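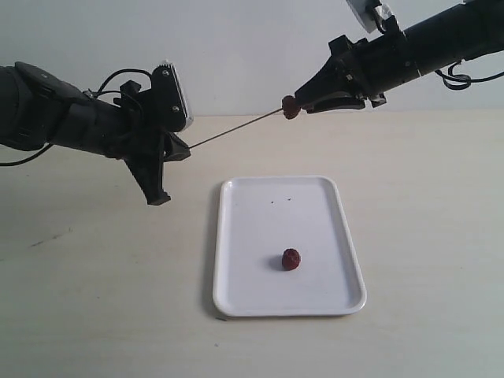 Les robots savent-ils faire la cuisine ?

Dans les usines, des robots soudent et vissent depuis longtemps. À la maison, c'est plus compliqué. Prenons une tâche toute simple : faire une brochette. Il faut saisir un petit aliment, le tenir sans l'écraser, puis viser avec la pointe de la pique. Toi, tu y arrives presque sans regarder. Un robot doit tout calculer, et aucun aliment n'a exactement la même forme que son voisin. 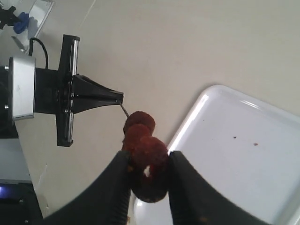
Photo : Trolura

Pour attraper les choses, beaucoup de robots ont une pince à deux doigts. Ici, les doigts sont striés à l'intérieur — un peu comme la semelle d'une chaussure. S'ils serrent trop, l'aliment s'abîme. S'ils ne serrent pas assez, il tombe. Ta peau sent la différence tout de suite. Une pince n'a pas de peau, et il faut souvent lui ajouter des capteurs ou des caméras.

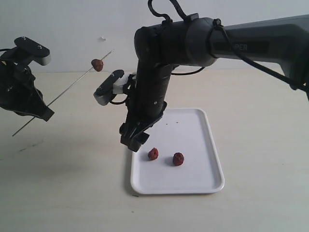

L'autre difficulté, c'est de travailler à deux bras. Quand l'un tient la pique, l'autre doit savoir où elle se trouve, à quelques millimètres près. Pour apprendre, un robot répète le même geste des centaines de fois. L'équipe du projet Zolura a noté plus de 2554 essais pour des gestes de cuisine.

Alors, un robot peut-il préparer ton goûter ? Pas tout seul, pas encore. Certains réussissent un geste précis, sur une table bien rangée. Si on change d'assiette ou de lumière, ils peuvent se tromper.

Mot à retenir
Capteur : appareil qui mesure quelque chose, par exemple une distance ou une force.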